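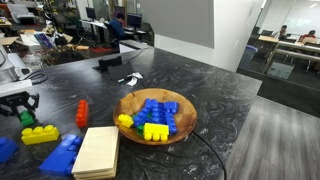
Is a shallow wooden bowl any good for storing big toy bricks? For a small set on a kitchen worktop, it's fine – for anything bigger get a box with a lid.

Clollau round bowl, bought in May, so I've had time to go off it and come back again. Quick review as I'm meant to be cooking.

Good bits. Looks nice left out, warm orangey brown, you'd happily put fruit in it. Bricks easy to grab because the sides are so low. My son Emmanuel tips it out in one go, which he thinks is the whole point. Wipes clean with a damp cloth. No splinters so far.

Less good. Low sides mean the big blocks pile up and slide off the top. It's 506 g on my scales so not heavy, skids a bit on a polished worktop. I stuck 4 felt pads underneath, sorted. No lid, obviously. And it came with a sticker on the base that took me ages to get off, glue everwhere.

Tried the Virnier plastic tub before this. Deeper, holds twice as much, ugly, and the handle snapped. Would still pick it for a playroom.

Delivery from Lecomte took 9 days, box a bit squashed, bowl ok. Instructions say oil it now and then – havent yet.

Seven out of 10. Eight if they did a deeper one.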